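Gollance opens its doors in Jollevcombe: come and teach a robot by hand

I'm Ylva Myklebust, I run the teaching bench at Gollance, and I'm very pleased to say that from February we're letting the rest of you have a go! Our new Monday evening sessions start at 6 at the Macaraeg building in Jollevcombe, with 20 places each time, and you don't need to have written a line of code in your life.

The idea is simple enough. You take hold of an arm and move it through a job yourself, or you drive it with a hand controller from across the room, and our Zodero software records what you did. Do that enough times and the robot has something to learn from. We start everyone on stacking coloured cubes, red at the bottom and yellow on top, inside a taped square – it sounds like a nursery game, and then you try it through a gripper and your shoulders go up round your ears.

I've been teaching arms this way for almost 2 years and I still get a daft amount of pleasure from a tidy stack. People who knit are very good at it, by the way (pianists too, which surprised me less).

Sessions are free and last 2 hours, tea included. Under-16s are welcome with an adult. To book, ring the Gollance front desk or drop in and put your name on the sheet by the door. Press are welcome at any session, and I'm happy to chat beforehand – just ask for Ylva.

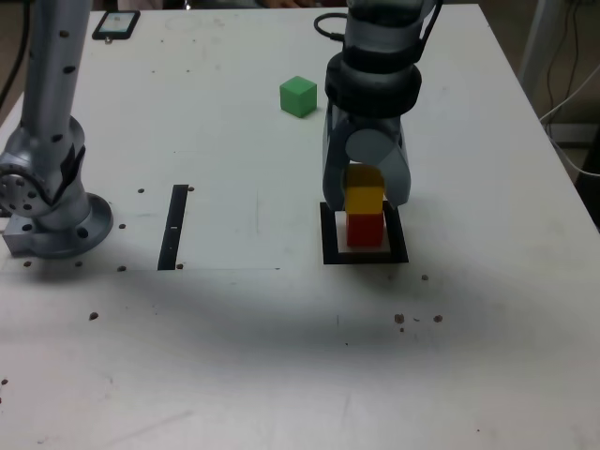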